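Home Posts Projects About

The planner is not wrong, it is just early

I spent most of September on the gap between deciding where a gripper should go and being there when it matters. On paper that gap is a solved problem. In my repo it is a file called timing_fixes_2.py.

The setup, for anyone new: the arm has a camera at the wrist, the camera feeds a pose estimator, and the pose goes to Caver, my planner. Caver is named after the way it behaves in tight spaces, confident right up to the point where it gets stuck. Everything gets logged through Flurkix, which I wrote one winter and have regretted in small installments ever since.

The complaint was simple. Ask for a marker, and the fingers would close a little to the left of it. Always left. I blamed the calibration, naturally, and redid it twice. Then I blamed the lens. Then I went through the Flurkix logs properly, which I should have done before buying a new calibration board, and found that the pose and the joint angles on the same line had different ideas about when "now" was. The images were stamped when they arrived at my code. They should have been stamped when they were taken. The lag was 230 milliseconds, and the arm can cover a fair distance in that time, all of it in the same direction if you always approach from the same side. I always approached from the same side.

The fix is 12 lines. It keeps a short buffer of joint states and looks up the one that matches the exposure time, interpolating if it has to. Anyone who has done this for a living is nodding politely by now.

While I was in there I also changed how Caver picks a target when there is more than one candidate on the table. The old rule was "highest confidence," which meant it could change its mind halfway down. With two markers in view it would set off for one, catch a nicer glimpse of the other, and drift toward the spot between them like a shopper in front of two checkout lines. Now it commits once the fingers are within reach, and it has to lose the target completely before it is allowed to shop around again.

I replayed the old logs against the new code, all 2243 grasp attempts, and the leftward bias is gone. There is a much smaller one pointing down, which I suspect is the Tóth filter smoothing the depth a bit too lovingly. I have turned its window down and written a note to myself saying why, in a place where I might find it.

Next up is the approach speed, which is still set to what I'd call "museum guard."

Last updated in September

Recent posts
Flurkix and the 2 GB log file
Why I stopped tuning gains after dinner
Moving everything to Fullement, part one
Moving everything back 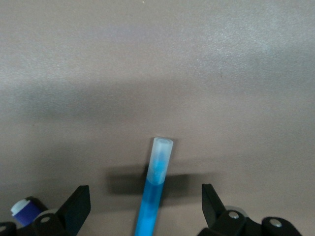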